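Repeat distance and the back bedroom

The back bedroom at Prultotham took 9 rolls of wallpaper. My spreadsheet said it would take fewer, and the spreadsheet was wrong for a reason I should have caught in April, when I ordered. I am writing the arithmetic down so that I have it for the hallway.

A roll calculator on a shop website asks for the perimeter of the room and the height of the wall. Some ask for the pattern repeat. Very few ask for the match type, and match type is where my error was. There are three that matter to a home decorator. A random match (plain textures, most stripes) wastes nothing beyond trimming. A straight match puts the same part of the motif at the same height on both edges of the strip, so every strip starts at the same point in the pattern. A half-drop match shifts each strip down by half the repeat relative to the one before it, so strips alternate between two starting points.

I had chosen a half-drop from Pornari, a small floral on a diagonal lattice. The label gives the repeat as a number with a slash and a second number, the second being the offset. I read the first number, rounded the strip length up to a whole multiple of it, divided that into the roll length, and got a neat count of strips per roll. For a straight match that procedure is correct. For a half-drop it is correct only if you cut each roll entirely in one phase, A strips from one and B strips from another. If you cut A, B, A, B from a single roll, as I did, you lose half a repeat at each changeover. The last strip on every roll came up short by less than the width of my hand.

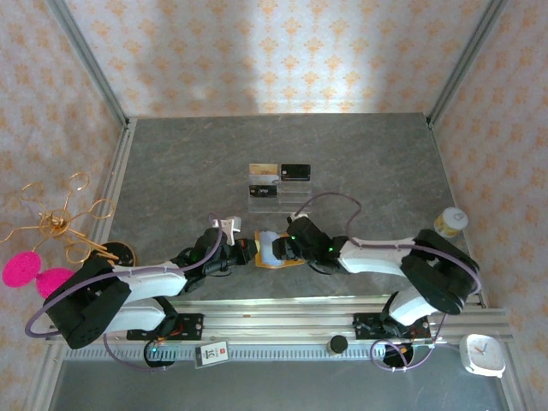 The short pieces aren't all waste. Mine went above the door and below the window, where the drop is small. But a room has a limited number of such places, and this one has a single door and a single window. By the fourth roll I had more offcuts than I had anywhere to put them.

The fix is to cut in two stacks. Mark one stack A and the other B, in pencil, on the back, at the top. The marking at the top is important with a floral that reads nearly the same upside down. I hung one strip inverted and did not see it until the paste had set. The lattice lines up perfectly well in that orientation. The blossoms do not, because the shading inside each one sits to one side.

The second problem was batch numbers. I ordered the extra rolls late, and 2 of them came from a different batch. The difference is not visible with the rolls side by side on the floor under a ceiling light. It is visible on the wall at a low angle in the evening. I put the odd batch on the window wall, where the eye is mostly adjusting to the glare anyway, and broke the run at an internal corner so that no strip from one batch butts against a strip from the other on the same plane. This is standard advice and it works.

Corners deserve a paragraph. The house has none that are square. The method is to measure from the last full strip to the corner at the top, middle and bottom, take the largest value, add a small wrap, and cut the strip lengthwise. Then strike a new plumb line on the adjoining wall and hang the remainder to that line, overlapping the wrap. With a diagonal lattice the overlap shows as a kink in the diagonals. A stripe hides it and a large botanical hides it. A small regular lattice is close to the worst case, and I would think harder about that next time. In the far left corner the wall is out by enough that the kink is clear from the doorway. I have put a bookcase there.

Paste was Adamczyk, the ready-mixed tub, applied to the wall. The wallpaper is a non-woven, so there is no soaking time and the strips don't expand. I sized the new plaster first with the same paste thinned down, and left it overnight. The strips slid well. On the older plaster I skipped the sizing as a test, and there the strips grabbed early and had to be peeled back and repositioned – slower, with some stretching at the edges. I will size everything in future.

Seams I rolled lightly with a Mevo seam roller. Pressing hard squeezes the paste out of the joint and leaves a shiny line on a matte paper. A damp sponge takes it off in the first few minutes. After that it is permanent.

Total cost for the room, paper and paste and blades, was 143 dollars over the original estimate. Nearly all of that was the late rolls and their shipping.
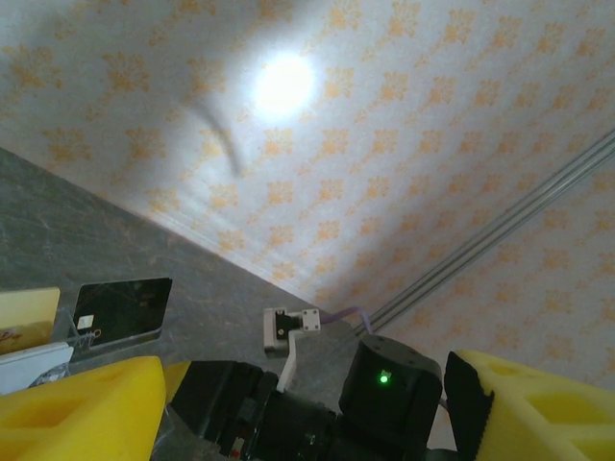

Adamczyk's help line, when I called about the leftover tub, took issue with my sizing method and said thinned ready-mix is a poor substitute for a proper primer, since it stays soluble and the next person to strip the room will bring the surface up with the paper. I asked whether that applied to sealed plaster as well. The answer was that it applied less, and that a primer made for wallcoverings would have cost one more trip to the store. I accept this. The hallway will get the primer.

For the hallway I am looking at a straight match with a short repeat. The ceiling there slopes over the stairs, so every strip is a different length and the two-stack method would need a cutting list anyway. I have started one, with a column for phase that I hope to leave blank.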